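Members' News, October
The Basket Round: How the Second Season Went

The Basket Round finished its second season at the end of September, and several people have asked for a write-up before the annual meeting. Most of what follows was in the notes passed around in the hall, but a lot of members don't make it to the hall, so it is set out again with a few additions.

For those who joined over the summer, the Round is the weekly produce exchange for Eltbridge and the two streets on the far side of the rail bridge. Gardeners with more than they can eat leave the extra at a drop point in the morning. It gets sorted, put into baskets and taken to households on the list by early evening. Baskets come back the following week. There is no charge and no form beyond the sign-up sheet.

The first season ran out of garages. This year we had the use of the side room at the Clendomen building from May on, which made the sorting a good deal easier. There is a sink, the door is wide enough for the cart, and the room stays cool until mid-afternoon. The building asks us to be out by 4:30 p.m. and we managed that every week except one in August, when the zucchini got away from us.

We sent out 1316 baskets between May and September. The first season's total was 900, and the season was shorter, so the two figures should not be compared too closely. The list did grow. We had more households from the apartments on Argate Lane than from anywhere else, which makes sense, as hardly any of those units have so much as a balcony.

What came in was the usual mix. Lettuce and radishes in May, peas for a very short time in June, then beans, cucumbers, summer squash and peppers until everyone was tired of them. Tomatoes were late and then all at once. Fruit was poor. The frost in the second half of April took most of the plum blossom on our side of town, and the apples that did set were small and scabby. We took them anyway and marked them for cooking.

Herbs were a surprise. A few gardeners brought parsley and dill by the armful, and those bunches were gone from the swap shelf within minutes every time. If you have a corner free next spring, herbs would be a good use of it.
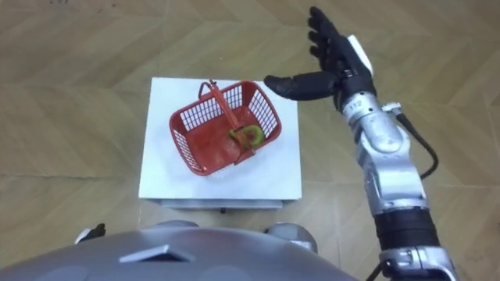 Noémie Lavoie wrote in to say that the baskets for one-person households were too big. She had ended up giving half of hers away most weeks, and would have been happier with a few things she could finish. She also asked whether people could swap out an item they don't eat without feeling that they were making a fuss.

Both points are fair. A smaller basket will be on the sign-up sheet next year as a separate choice. As for swapping, nobody should feel awkward. The swap shelf is just inside the door and anyone collecting in person can trade one thing for another. For delivered baskets, write up to two items on your card that you never want to see, and the packers will leave them out. Please keep it to two. Last year one card listed eleven.

Washing came up more than any other subject. To be clear about how it works now: we do not wash the produce. Washed greens go slimy by the time they reach the last house on the route, and we lost a lot of spinach learning that. Soil gets knocked off, bad leaves get pulled, and that is all. Wash everything at home before you eat it, including things you plan to peel.

The baskets are another matter. They get wiped out between uses, and a basket that has had tomatoes split in it gets a proper scrub with dish soap and a rinse. If yours comes home with something stuck in the bottom, a wipe before you return it saves a fair amount of time at the other end.
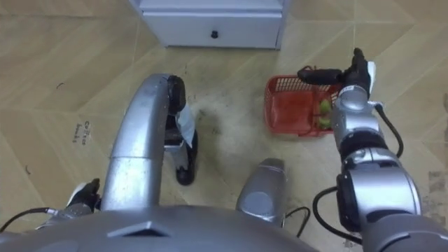
Scissors and twine are the other things we go through quickly. Beans and herbs are easier to pack when they arrive tied in bunches, and any kind of string will do as long as it isn't wire. Rubber bands are fine for scallions but they cut into chard. Please don't send produce in knotted plastic grocery bags. It sweats, and someone has to pick the knots open.

A note on timing. Drop-off runs from 7:30 to 10 in the morning. Things left on the step after 10 sit in the sun until someone happens to come out, and twice in July we had to put a full box of lettuce straight on the compost. If you can't make the morning, the evening before is fine. Use the lidded crate to the left of the door and latch it. There are raccoons.

The delivery routes were changed in June and again in July. The current version has 3 routes. The first covers everything between the school and the river, the second takes in Argate Lane and the cul-de-sacs behind it, and the third is the long one out past the feed store. The long route is short of drivers. It takes an hour and a quarter with the unloading, you need a car with a flat trunk, and gas money is paid at the end of each month if you hand in your mileage. Two people sharing it on alternate weeks would be plenty.

Drivers have asked that people leave a clear spot for the basket. A porch is best, then a side table or a low wall in the shade. If the basket has to be carried inside for someone who has trouble lifting, put that on the card as well, and say which room. Several households have theirs set down on the floor beside a chair or the bed, and for someone who isn't getting up much that can be the handiest place for it.

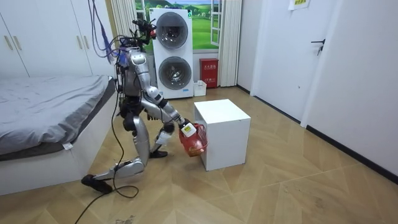 One reader on the Argate side wanted to know why her mother's basket came on a different day from her own when they live four doors apart. It meant two sets of people knocking, and her mother, who naps in the afternoon, had missed two deliveries.

It was a mistake in the June list. Her mother's address had been copied onto the wrong route and stayed there. It has been put right, and if anyone else has noticed something similar, please send a note now while the lists are being redone. For anyone who rests in the afternoon, the card has a space for "do not knock." Drivers do read it.

Returns were better than last year and could still improve. Every basket that isn't back by the next packing day means someone's share goes out in a cardboard box, and the boxes don't hold up in rain. We know some have been put to use holding toys or clothespins or potatoes. No hard feelings, but please look in the garage. They can be left at the Clendomen side door at any time, or handed to whoever brings the next one. If a handle has cracked, bring it back all the same. We would like to know how many need replacing before we order.

We had one recipe that everybody seemed to want, so it is repeated from the August sheet. It is the cold cucumber soup from the Kazlauskienė family. Peel and grate three large cucumbers, salt them lightly and leave them for twenty minutes. Squeeze them out. Stir into a quart of buttermilk with a good handful of chopped dill, two chopped scallions and a spoonful of sour cream. Thin with cold water if it is too thick. Chill for at least an hour and put half a boiled egg in each bowl. Some of the family add grated beet, which turns it bright pink. It keeps until the next day and not much longer.

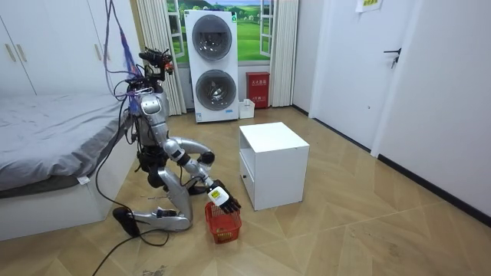
The same method works with the overgrown cucumbers that come in at the end of the season, provided you scoop out the seeds first. Taste a piece before you start. A bitter one will spoil the whole batch.

Over the winter the Round stops, apart from one squash and root vegetable day in November. The date depends on how much comes in and will go up on the board. Squash should be cured before you bring it, which means ten days somewhere warm and dry with the stem left on. Carrots and beets should have the tops twisted off and should not be washed. Onions need to have papery necks. If the neck is still soft, eat the onion yourself this week.

Seed saving will be in the side room that same morning. Bring envelopes and a pen that works on them. We are short of bean seed, and nearly everyone who grew the yellow pole beans says they would grow them again, so if you have dry pods still hanging, pick them before the next wet spell.

Sign-up sheets for next season will be out in February. Households already on the list do not need to sign up again, but do check your address and basket size.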